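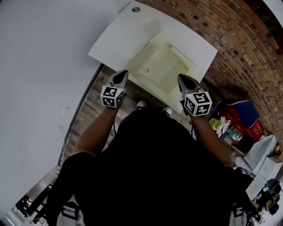 Chez Gririk, à Cáceres, la journée commence par les pinces. Yurani Mosquera les pose devant moi comme on sort l'argenterie : deux boîtiers gris, un cube à motifs noirs et blancs sur chacune, et interdiction formelle de toucher aux cubes (j'avais déjà la main tendue, évidemment). C'est grâce à eux que le système sait où se trouve chaque pince dans la pièce. Un cube de travers, et toute la matinée part à la poubelle !

Wilmer Huaranga s'occupe de l'entretien. Il nettoie les motifs au chiffon sec, serre les vis, regarde le jeu des doigts – une saleté qu'il traque à l'oreille – puis refait le calibrage. Comptez environ 2 heures quand tout va bien.

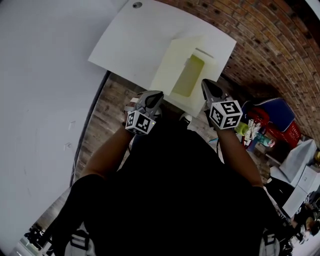 Une pince dans chaque main, au-dessus d'une grande feuille blanche.

Moi, j'ai essayé. Au bout de dix minutes, j'avais mal aux avant-bras et Wilmer riait franchement. Il note tout dans un cahier à spirale, panne par panne : on en était à la 182e, un ressort fatigué, changé avant le café.

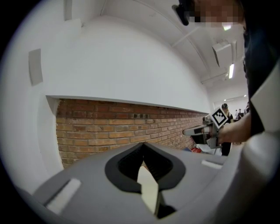 Le caoutchouc, ce grand oublié

Les joints, Yurani les commande chez Zutholm et les trouve trop chers. Ceux de Brolel tenaient moins bien, paraît-il. Elle en garde une boîte quand même, au fond du tiroir, et m'en a donné un en partant.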